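Ticket 8175: Geltell facilities desk
Subject: Pink table cover in packing room, surface stays tacky after cleaning
Opened: 2025-02-05
Opened by: Ratree Chaimongkol
Assigned to: Boonmee Pongsiri
Priority: Normal
Status: Resolved
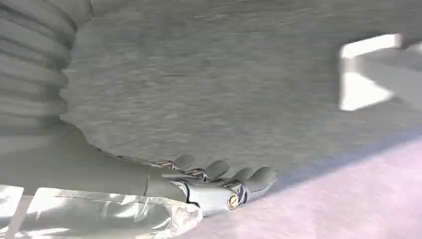

The cover on bench 2 has been tacky since the December deep clean. Tissue and light paper drag on it. Foil sheets pick up a dull film on the side that touches the cover and have to be wiped before folding. Bench 1 has the same cover from the same order and does not do this. Both were wiped down with Skurner spray as usual.

Steps already tried by requester:
- Wiped with a damp cloth, left to dry overnight. No change.
- Wiped with dish soap and warm water. Better for one shift, then tacky again.
- Turned the cover over. The underside was fine for two days.

Comment, Boonmee Pongsiri
Which spray bottle is used on bench 2? There should be two on the shelf, ready-mixed and concentrate. Please also confirm whether the cover is rinsed after the spray.

Comment, Ratree Chaimongkol
The bottle on the bench 2 hook has no label. It gets refilled from the large container under the sink. No rinse, we spray and wipe.

Comment, Boonmee Pongsiri
The large container under the sink is the concentrate. It needs to be diluted at 40 ml to 700 ml of water. If the hook bottle is filled straight from the container, the residue will not wipe off with a dry cloth and builds up with each cleaning. That would also account for the film on the foil.

Please empty the hook bottle, rinse it twice, and refill with the diluted mix. Do not use the cover for foil until it has been stripped.

Comment, Sunee Phetsri
Bottle emptied and refilled. Label added. I checked bench 1 and its bottle is the ready-mixed one, so that matches.

Comment, Boonmee Pongsiri
Procedure for stripping the cover:
1. Take the cover off the bench and lay it flat in the wash area.
2. Rinse with warm water only. No soap on the first pass.
3. Wipe with a clean microfiber cloth, changing the cloth when it starts to drag.
4. Repeat until the rinse water stops foaming.
5. Hang to dry. Do not use the heater.

Do both sides. The underside was in use after the cover was turned.

Comment, Sunee Phetsri
Done. Foaming stopped on the fourth rinse for the top side and the second for the underside. One corner still feels slightly tacky, the one nearest the tape dispenser.

Comment, Boonmee Pongsiri
Probably tape adhesive, separate problem. Try a small amount of rubbing alcohol on a cloth, test on the hem first.

Comment, Sunee Phetsri
Hem test OK, no color change. Corner is clean now. Cover is back on bench 2.

Comment, Ratree Chaimongkol
Used for three shifts. Tissue slides normally. Foil comes off clean on both sides, no wiping needed. OK to close.

Resolution: Undiluted cleaner in unlabeled bottle. Cover stripped, bottle relabeled, dilution card taped inside the sink cabinet door. Replacement cover from Utness not ordered.

Closed by: Boonmee Pongsiri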